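Udunano Library Handling Project
Progress report to the Gerniso Fund: demonstration visit and open day

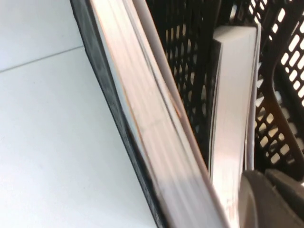
The second reporting period was given over mainly to preparing for the demonstration visit agreed in the grant letter. The visit took place on April 13, 2022 at the Udunano workshop and was followed in the afternoon by an open day for library staff and members of the public. This report sets out what was shown, the comments received and the changes proposed to the work plan.

Attendance

The Fund was represented by Veerle Verschueren. Lesia Kovalchuk and Ivan Zinchenko attended for the Zhuravel library service, which will host the trial. The open day received 175 visitors. Most were branch staff and their families, and a group of students from the Irnard technical college attended for the final hour.

Demonstration programme

Illia Maksymiv opened the morning with a short account of the returns process at Zhuravel, where books are at present moved by hand from the counter to the sorting shelves. The project team then ran the handling station in three sessions. The task in each was the same: to take books from a mesh basket on the table and to place books back into it, using the arm and the camera mounted at its wrist.

Baskets were chosen for the demonstration in place of the flat trays used in the first period. Zhuravel branches already use them, and Ms Kovalchuk had asked that the station be tested with books standing on edge or leaning at an angle, as they do at a busy counter. Thick and thin volumes were mixed, and loose papers were allowed to remain among them.

Over the three sessions the station attempted 965 moves. Of these, 590 were completed without any action by the operator. The remainder were stopped by the operator, or by the station itself, and are recorded in the session logs. The most frequent cause was a thin item resting against the cover of a larger book. The second was difficulty in finding the edge of a book against the perforated side of the basket when strong light came through the openings.

Comments received

Ms Verschueren asked for a clearer statement of how damage to stock will be recorded. Larysa Nechyporuk, who is responsible for testing, has since drafted a condition form, to be completed before and after each session. Mr Zinchenko considered the pace acceptable for overnight work but too slow for opening hours. Visitors at the open day asked chiefly about staffing, and Ms Kovalchuk replied on behalf of the library service that counter posts are outside the scope of the trial.

Several branch staff remarked that the stop button was hard to reach from the public side of the table. It has been moved.

Proposed changes

The team requests the Fund's agreement to two changes. The first is to bring forward the work on lighting, including a plain screen to be fitted outside the basket. The second is to put back the trial at Zhuravel until the end of May, so that thin items can be tested separately. Neither change affects the total budget.

Spending on the visit was within the sum set aside for it. A statement of costs and copies of the session logs are being sent under separate cover.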